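3.2 Material and sorting procedure

The survey covered household goods left at the reuse shed in Cleltascombe between January and the end of the following winter. Staff at the shed entered each item on a paper sheet, giving its main material, its condition and the reason the owner gave for parting with it. In all, 2,577 items were entered. Of these, 293 had no stated reason and were left out of the analysis in Section 4, though they are kept in the totals by material.

Items were sorted first by size and then by outline. We chose outline over purpose as the second step after a short trial at the Kirnbridge site, where two sorters working apart often disagreed on what an object had been used for but seldom on its general shape. Five outline classes were used: flat, boxed, round-ended, branching and irregular. The round-ended class takes in anything with a circular end and straight sides, whatever its length. Tins, reels, drums and wheels all fall here (Figure 2 shows the form).

Broken items were placed in the class they would have had when whole, if this could be judged by eye. Where it could not, they went into the irregular class - a choice that makes this class larger than it would be in a shop or a home. Sets were entered as one item if they arrived tied or boxed together.

The sheets were typed up by one person and checked by another. The second reader went back to the paper for 199 entries, mostly where the handwriting was poor or two materials had been ticked. Most of these were settled from the notes column. The rest were coded as mixed.

Owners were not asked their age or address. The shed draws people from the town and from the villages on the Barua road, and we have no means of telling the two groups apart. Thursday deliveries, which came by van from house clearances, were marked with a separate code.

Figure 2. Round-ended class: black cylindrical object with a pale, spoked circular end face.

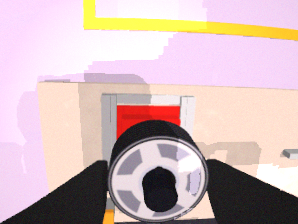 3.3 Coding of stated reasons

Reasons were copied as spoken, then grouped by the two authors working separately.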